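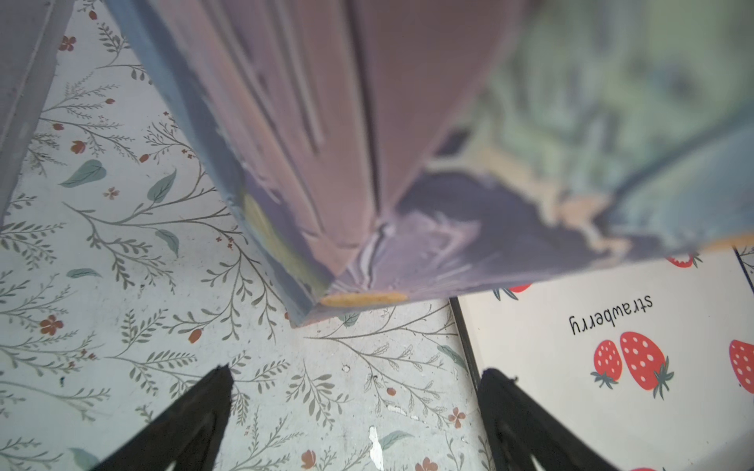 Filed under: Build Guides > Arms and Grippers

4.2 Setting the finger gap

Do this after the wrist camera is mounted and before the first book pick. Keep the Plaltel controller on its bench supply.

1. Home the arm. Wait until the status light stops blinking.
2. Open both fingers fully and check that each tip shows in the wrist view.
3. Lower the wrist until the tips are 4 mm above the work surface.
4. Close the fingers slowly onto a 13 mm spacer. Enter the encoder reading as BOOK_MIN.
5. Remove the spacer, open the fingers and repeat step 4. The two readings should agree within 2 counts.

Note: On a patterned surface, lock the camera exposure before step 2.

CAUTION: Do not set the grip limit above 3,000. Hardcovers dent at the corners.

If the readings drift, tighten the Fuchs coupling screw and start again from step 1.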